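Guides > Home automation > Testing chores > Cloth folding

How to run a cloth-folding trial at home

Folding is a fair test of whether a machine can do household chores yet. A plate keeps its shape when it is picked up. A cloth changes with every touch, and the controller has to find the corners again each time.

1. Clear a smooth tabletop and set one cloth on it. A checked or plaid pattern makes a crooked fold easy to see.

2. Write down the starting state: flat, folded once, or crumpled. Do not mix states within a set. Results from flat cloths say little about crumpled ones.

3. Set a time limit of 60 seconds per attempt. Stop the clock when the cloth is released, even if the fold is poor.

4. Score the edges. Fold lines within a finger's width of each other pass — anything wider fails.

5. Repeat the set with a small object lying in the cloth. Kitchen towels are rarely found alone, and a policy that folds the object inside should be marked as failed.

In the Udar trials we logged 1291 attempts. Flat cloths passed 71 percent of the time. Crumpled cloths did much worse, and most failures came at the first grasp, when two layers were lifted as one. A person still does the job faster. Until the first grasp improves, leave the laundry to people and use the machine for rigid items.

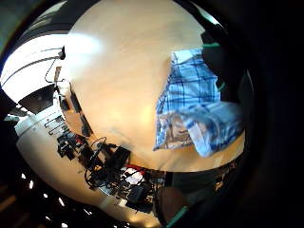
Ningsih Kwok: Step 4 is too kind. A finger's width on a dish towel is fine, but on a bedsheet the error grows with each fold. I would score the last fold only, and shorten the time limit once the flat set passes.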